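Kelly Andrade had the kettle on before I had my coat off, and she was already halfway through telling me about the bus. She has lived in Brondport for most of her life, and it takes a good long while to get from her door to her point, but I would not have skipped a minute of it.

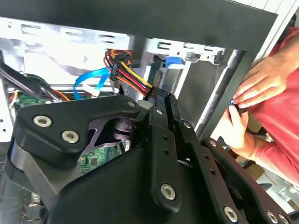
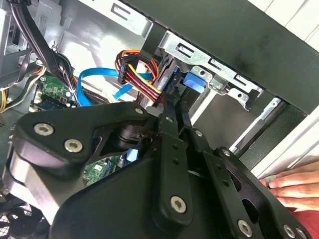
Kelly runs the Friday listening circle at the old Kukgate reading room, where neighbors of every background sit down and talk about race, belonging and how they get treated when they walk into a store. It began with 2 people in May, herself and her friend Rosimeire Honorato, and a plate of cornbread between them. The sign-up book now has 111 names in it.

"I didn't have a plan," she told me. "I was angry, and I was tired of being angry by myself in my kitchen. Rosimeire said, well, come and be angry in mine!"

The first real test came when Sơn Ông, who owns the repair shop on the corner, stood up and talked about the years he spent being asked where he was really from. The room went quiet, Kelly remembers, and then a man at the back, Arlindo Assunção, admitted he had been one of the people asking.

"He didn't dress it up," she said. "He said, 'I did that to you, and I thought I was being friendly.' Sơn didn't hug him or anything like that - this isn't a movie. He nodded and sat down. They both came back the next week, and that was plenty for me."

I asked whether talk is enough. She laughed, and then she thought about it for some time, turning her cup around on the saucer.

"No, honey, it isn't. Talk is how you find out what needs doing." The circle has raised $3,280 so far, which pays for rides to town hearings and for an interpreter on the nights when people want one. Marcelino Meireles, the youngest regular, has been pressing the town to publish its traffic stop records, and Kelly goes with him to every meeting and sits in the front row in her church hat.

"They know that hat by now," she said, and poured me another cup.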